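Natthorpe votes again, and I'm not sold

The new slate for Natthorpe council wants to cut the town's 50 permits down to 6. I like small government, but I've read this pledge before.

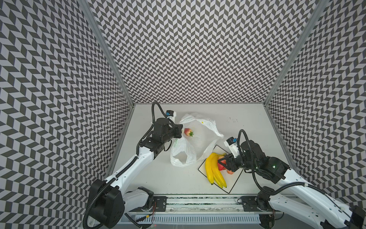 A reader in Virnthorpe writes that I'm too sour, and that their council did the same in one term and rents fell. Maybe. I looked at the minutes from September – 3 permits went, and two came back as "registrations." Same form, same fee.

I'll vote, but I won't be putting up a yard sign.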